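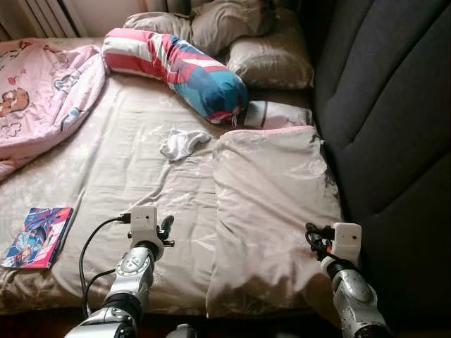
The guest bed, with the striped bolster.

January 19, 2020

I moved into this apartment in August and I have slept badly in it ever since. I am writing down what I tried because two people asked, and because I would like to stop repeating it by email.

I used to fall asleep at eleven and wake up at six without thinking about it. After the move I was awake at three most nights. I blamed the street first. There is a bus stop under my window and the number 2 idles there until late. I bought foam earplugs, which worked on the bus and made my ears sore. I still use them when I have an early meeting.

Next I blamed coffee. I was having my last cup at four in the afternoon, and I moved it to noon. That helped with falling asleep. It did nothing for three o'clock.

Seon-mi Wi, who I worked with at Balus, told me to keep a notebook and write down when I went to bed, when I woke up, and what I had for dinner. I did it for most of the fall. It was dull to keep and more useful than anything I paid for. The bad nights came after late dinners and after evenings when I answered work messages in bed. I had guessed the second one. The first surprised me, and I now eat before seven when I can.

I also tried an app called Tilau, which plays rain and then asks in the morning how you feel. The rain was fine. I did not like being asked, and I found myself lying there at three planning my answer. I deleted it before the trial ended.

Then there is heat. The radiators here come on hard in the evening and I can't control them from inside the apartment. I open the bedroom window an inch before I brush my teeth and close it when I get in. Na-rae Cha lives upstairs and does the same thing all winter — she says the whole building does.

The last change was leaving the phone in the kitchen. I bought a plain alarm clock with no light on it, so when I wake up I don't know what time it is. I thought that would bother me. It did for two nights.

I still wake up, maybe twice a week now. If I can't get back to sleep I sit in the kitchen and read something I have read before. I am on my third time through the same book about canals.

Next I want to do something about the curtains, which are too thin. If you have bought heavy ones that fit a wide window, please tell me where.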